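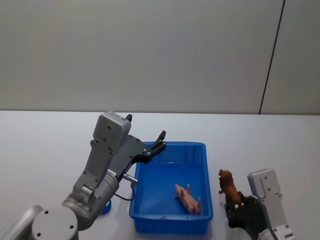

*Lion, pig, blue tub.*

**Tavden "Closer", the new album, on vinyl and digital**

September 17, 2024

I've had the third Tavden album on since it dropped through the letterbox on Friday and I think I'm ready to talk about it. I've changed my mind about it more than once, so if you catch me in a different mood next month I may well tell you something else.

Quick catch-up if you've missed them. Tavden are a four-piece who started out playing fast, scrappy guitar pop and had a bit of a moment with their debut, the one with Paper Round on it. The second record was slower and sadder and I was one of the people who moaned. I've since come round to it (sorry, Dad, you were right). Closer sits somewhere between the two, with a lot more keyboard than either.

It opens with Harbour Lights, which came out as a single in June, and if you've had the radio on at all this summer you'll know the chorus already. I was sick of it by August, but it makes a much better opening track than it did a single. There's an extra minute at the start that the radio edit chops off, just piano and someone counting in very quietly, and when the drums arrive they're properly loud. Turn it up!

Then comes Six Till Two, my favourite thing they've done. It's about working shifts in a bakery and it has the best bassline on the record, all bouncy and slightly wrong, with Farzad Babaei singing right at the bottom of his voice. He's never been a showy singer. On the early stuff you could hear him straining for notes he didn't need, and here he's dropped everything down a bit and sounds about ten times more relaxed. The backing vocals on the last chorus gave me goosebumps on the bus.

Side one ends with a duet, Leave It Running, with the singer from Smits. I love Smits, I've got all their records, and I still don't think it works. The two voices are too alike, so it comes across as one person having a long argument with himself. Lovely trumpet at the end though.

Side two is where I keep wobbling. Zarnov produced this half (the band did the first half themselves) and you can tell straight away. Everything's wider and shinier, and there's a sort of hiss of synths behind most of the songs. On Glasshouse it's gorgeous. On Tell Your Sister it swamps a really nice tune, and I kept wanting to reach in and pull the guitar forward. Second Post is the one slow song and it goes on for over 6 minutes, which is a big ask when the chorus only turns up twice. I've skipped it a few times now. Then again I played it last night with the lights off and it was great, so who knows.

The closer - called Closer, obviously - is a belter. Big daft singalong, handclaps, the lot. It'll be the last song at every gig they play for the next few years and I'll be shouting along with everybody else.

A word on the vinyl. I got the green pressing and it's flat and quiet, no pops at all on my copy, and it came in a decent lined inner sleeve. The lyrics are printed on the back of the poster, which means unfolding the whole thing on the carpet to find out what he's singing in Glasshouse. ("Tomato plants", if you were wondering. I'd been hearing "tomorrow's pants".) My outer sleeve had a dinged corner, but I'd blame the post for that. The download code worked first time.

If you're buying digital, there are three bonus tracks. Two are demos and you'll play them once. The other is a live version of Paper Round from their night at Tostora, and it's worth having just for the crowd, who sing the entire first verse without him. I was there! I can't hear myself, thankfully.

Will it do well? I'd love it to. The debut got to number 31 and the second one didn't get anywhere near the Top 100, so it's hard to guess. Harbour Lights has had loads of airplay and they've been doing record shop signings all week, which can't hurt. I'm rubbish at predictions and had money on completely the wrong Christmas number one last year.

Best tracks: Six Till Two, Glasshouse, Closer.

Skip: Leave It Running, and Second Post if you're doing the washing up.

Four stars from me. It'd be four and a half with the bonus live track on the record itself and the duet left off. They're touring it in the new year and I've got tickets for the Leeds date, standing, so I'll report back on how the synth songs hold up with a real crowd in front of them. If anyone's been to one of the signings, did they play anything or was it only autographs?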